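Open Day at Kemeys Sawmill and Drying Yard

I drove over to Kemeys in September for their yearly open day. I have been buying boards from them for a while, mostly ash and cherry, but I had only ever seen the front shed where they keep the stock for walk-in customers. The open day lets you go through the whole yard, from the log pile to the kilns, and then into the teaching building they put up behind the planer shed.

Gates opened at 9 a.m. Parking was in the lower field, and the walk up takes you right past the log yard, so most people started there. Emrys Jenkins runs the yard and was leading the tours. He took us in groups and talked for a good long time at each stop, which suited me fine. A few people with small kids peeled off early for the food truck.

The logs are sorted by species and then by what they are going to be used for. The straight, clean ones go to the front for quartersawing. Yard trees are kept in their own row along the fence. Those get checked for metal twice, once on the ground and once on the loader. Emrys had a coffee can full of what they have pulled out this year: fence staples, a clothesline hook, part of a hinge. He said a blade that hits a lag bolt is finished, and they add the cost of the blade to the bill if the log came from a customer.

The ends of every log are painted with wax sealer the day it comes in. I asked if the brand mattered and he said he has used several and they all work if you put on enough. Two coats on fruitwood, he said, and get it on the crotch pieces as well as the ends.

After that we went to the mill itself. They run a Lirkeo band mill with hydraulic turning arms, and they bought it used. The log on the deck that morning was a black walnut with a bad sweep to it. The sawyer, Catrin Skyrme, cut it in half crosswise first so she would have two short straight logs in place of one long curved one. She opened the butt section at nine quarter and turned it after three passes. The heart was off center by several inches, and she spent some time looking at each face before she took the next cut. I would have just kept sawing.

The slabs coming off were wide, and one had a streak of purple and green near the pith. Somebody asked what it would cost, and the answer was to come back in a year and a half.

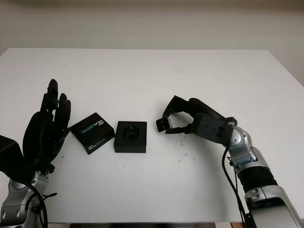

Inside the teaching building at Kemeys.

Air drying happens in long open-sided sheds that run north and south. The stacks are on concrete piers with a good gap underneath, and the stickers are all milled from the same dry poplar so they match in thickness. Emrys was firm on this. He showed us a stack from a few years back where someone had mixed in stickers from another pile, and every board in it had a dip you could see by sighting down the edge. They keep that stack as a lesson. It has 58 boards in it and he says they will end up as garden benches.

Each stack has a tag with species, thickness, date sawn and the board footage. I copied down two of them. A stack of four quarter red oak was marked 1,160 board feet, and the big double stack of white oak next to it was marked 3,421. The rule in the yard is a year per inch for air drying, but they check with a meter and don't go by the calendar. Oak on the windy end of the shed gets a shade cloth hung over it the first summer to keep it from checking.

There are two kilns. The older one is a dehumidification unit built into an insulated shed, and the newer one is a Nirero vacuum kiln that they use for thick slabs. The vacuum kiln was running, so we could only see the outside and the readout. The older one was open and partly unloaded. Its last full charge was 3,710 board feet of mixed maple and birch, and Emrys said that was the most they have ever fit in it. They heat every load at the end of the cycle to kill powderpost beetles. I was glad to hear that, having lost a chair leg to them.

I asked how they deal with casehardening. They add moisture back at the end of the run and cut test forks from a sample board in each load. He had a handful of forks in his apron pocket and passed them around. The good ones had straight prongs. One from an early load pinched shut.

Lunch was brisket sandwiches or a bean soup. I had the soup. There was a line, and I used the time to go through the offcut bins, where everything was sold by the pound. I came away with some cherry turning blanks and a short piece of apple.

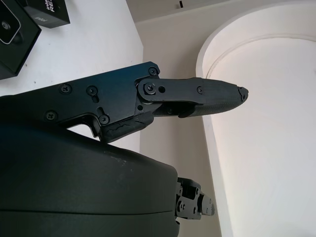
A close look, from the same building.

In the afternoon Catrin gave a talk on reading a log before you saw it. She covered how bark pattern shows spiral grain, where to expect a hidden branch stub, and how to decide which face goes down first. Most of it was aimed at people with small mills at home. Her advice on storm-felled trees was to leave them alone until you know where the tension is, and to pass on them if you can't tell. She also said she turns down more yard trees than she takes. A short trunk with low limbs costs as much to haul as a good one, and the owner often thinks it is worth a fortune.

There was a question about chainsaw mills. She started on one and still uses it for anything the loader can't reach, but she said to plan on losing a board's worth of wood to the wide kerf every few passes. She uses a Gimach rail set for the first cut and likes it — the clamps need checking after every log, though.

The yard sells to the public on most mornings, and they will saw your own log if you call ahead and have it on a trailer. Bring cash for the offcut bins. Wear boots if it has rained, as the lower field gets soft near the gate and I saw one pickup being pulled out when I left. I plan to go back in the spring with an ash log that has been lying behind my garage, ends sealed, if the beetles have left me any of it.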